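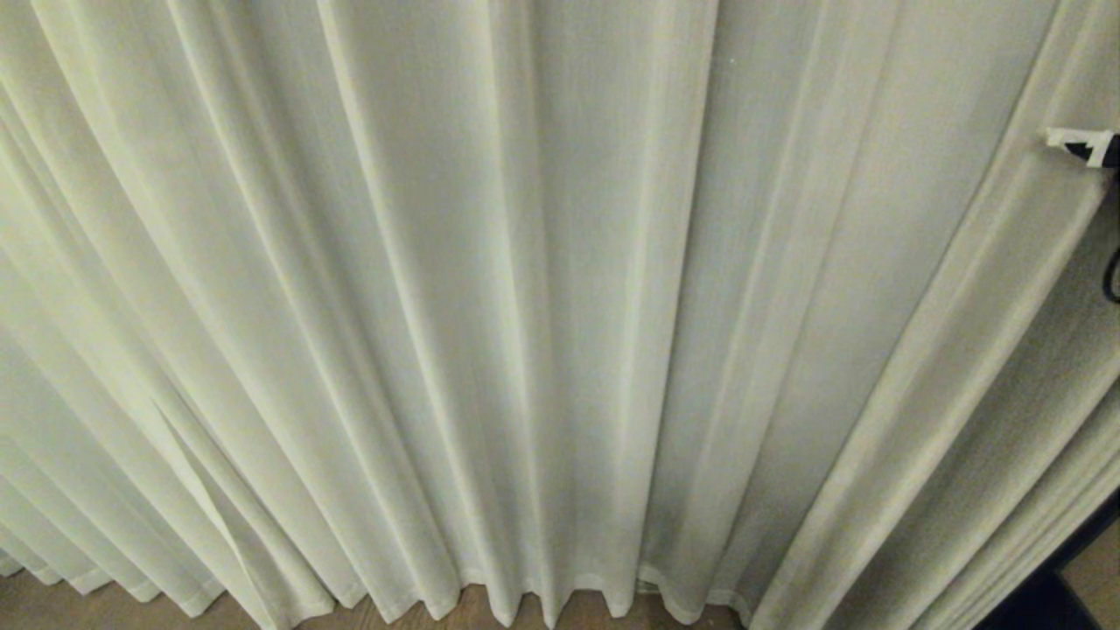 Sheer curtain at floor level, wood floor

Floor-length sheers: hem fans out and sits unevenly, how do I get the folds straight?
Home & Household > Windows > Curtains
Viewed 1,848 times

Waltraud Gerlach
I bought floor-length sheers for the living room in August, off-white, linen-look, from the Voß shop in Skundcombe. In the shop they hung in neat columns like something in a bank lobby. At my place they hang like a skirt that got dressed in the dark. The pleats bunch up tight on the left, then go wide and lazy toward the middle, and the hem comes out as a row of scallops, no two the same distance apart. There's also one diagonal crease low down on the left that I have ironed twice and that has come back twice, with what I can only call confidence.

The hem is right at the floor. In some spots I think it touches and in others I can see daylight under it, but that changes depending on how I've pulled them, so I don't trust my own tape measure anymore.

What I want to know is whether I should have them shortened, whether there's some trick to making the folds behave, and whether the crease is permanent. The alteration place wants 52 dollars, and I'd like to know if it's the curtain or me before I hand it over.

Grumar
It's sheer fabric, it does that. Buy blinds.

fevdale_upstairs
I'm going to be a little more use than that, though I admit I did consider blinds for most of last winter.

Don't shorten anything yet. Wavy points along the bottom are what a pleated hem looks like from above, and you are looking at it from above unless you live on your stomach. Sit on the floor across the room and look again. If the hem line still wanders, then you have a length problem. If it evens out, you have a folds problem, and folds are free.

To train the folds, open the curtain all the way and stack it at one side. Start at the top and run each fold down between your fingers to the hem, one at a time. It's dull. When you have the whole stack in order, tie it in three places with something soft (strips of an old T-shirt, not string, string leaves a waist). Snug enough to hold, loose enough that you could get a hand in. Leave it overnight at least. I left mine two nights, mostly out of forgetfulness, and they were better for it.

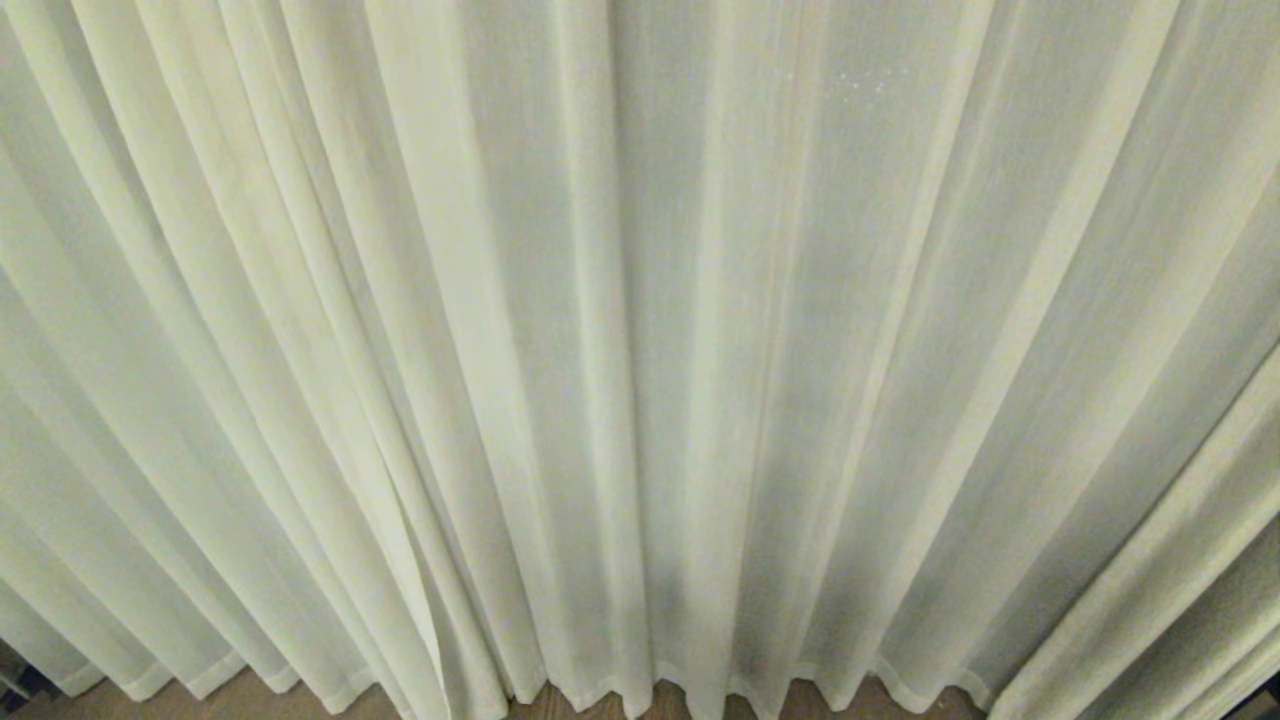

Page 1 of 2

Before you tie them, go over the fabric for lint. Sheers collect little white specks and you don't notice until the light comes from the side, at which point you notice nothing else. A barely damp hand takes most of it off. A sticky roller works too but go lightly, because it can grab the weave, and then you've got a snag to look at for the next 10 years.

Also check the hooks or rings at the top. If the pleats are crowded on one side and loose on the other, I'd bet a small amount of money that the gaps up there aren't equal. I spent a month blaming my hem for something happening at the ceiling.

As for the crease, stop ironing it dry. Use a steamer, or the iron on steam held off the cloth, and keep the hem pulled gently straight with your other hand while you do it. Work from the inside of the curtain. Give it roughly 15 minutes to settle before you decide it's failed. Try a hidden bit first if the care label has washed off or, as in my case, been cut off by someone who found it itchy. (On a curtain. I live with this person.)

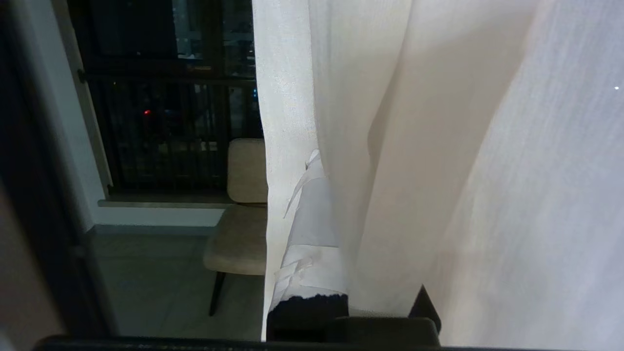 The leading edge, the one you grab every evening to pull the thing closed, is its own little project. That's where the fabric takes all the abuse. If you always take hold of it low down, the bottom goes crumpled however nicely the rest hangs. Pull from about shoulder height, or get a draw rod, and then give the lower corner a tug downward to let it drop. It sounds fussy and it takes two seconds.

And check it at night too, with the lamps on and the window dark behind it. Every wobble in that edge that politely disappears during the day will come out then.

If all of that fails, pay the 52 dollars.

hem_and_haw
Mostly agree with fevdale_upstairs but don't tie them if they're damp, I did and got three stripes. Washed them out again. Also you can put drapery weights in the bottom corners, little coin ones, sewn inside the hem. Don't use actual coins. They leave marks and then people ask why your curtain has a quarter in it.

Waltraud Gerlach
Thank you both, and Grumar in his way. Sat on the floor as instructed. The hem is mostly straight from down there. The hooks on the left were two to a ring, which I did myself, apparently while awake. They're tied up in pajama strips now and the living room looks like it's been taken hostage. I'll steam the crease tomorrow and report back if it wins.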